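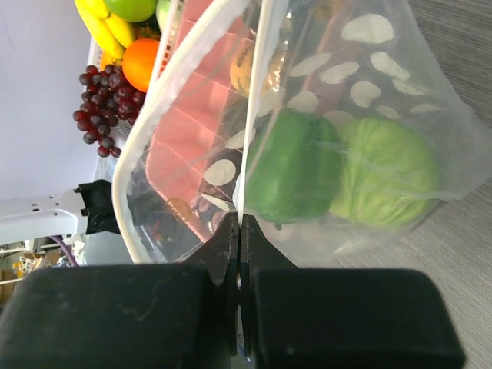 Grants / Progress reports

Kestow Food Box Scheme, report to the Benkirane Fund
Prepared by Marlies Widmer, 20/08/2023

We were asked whether home delivery gets more people in Sasitdale to eat fresh vegetables. After eight weeks I can say that boxes are being delivered. I would be careful about claiming more.

To date 2,061 boxes have gone out against a grant that assumed 1,000. Leandro Bravo sees that as proof of demand. I see free food being accepted, and I'd expect the same result with almost anything in the box. The July survey doesn't settle it. We got 100 forms back, most of them from households that already cooked at home, and the question on "eating better" was worded so that few people would disagree with it.
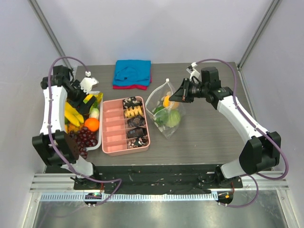

Has the scheme reduced food waste?
We don't know. The Kotness depot weighs what comes in but keeps no record of what is thrown out, so the waste figure in the spring proposal was a guess and should not be quoted again.

Costs are easier to report. Fuel is over budget, packaging is under, and the second van is still waiting on its insurance papers. The route software saved less time than its sales pitch promised, and two drivers have gone back to a paper list. I have not asked them to stop.

For the next period I'd like to drop the survey and pay for follow-up phone calls instead. Leandro disagrees and will send his own note. 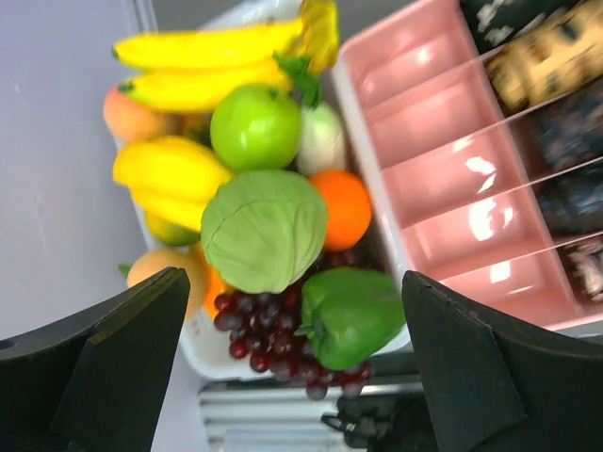

Bananas and other produce, basket seen from above.

The fund's decision on the second payment is needed before we renew the depot lease.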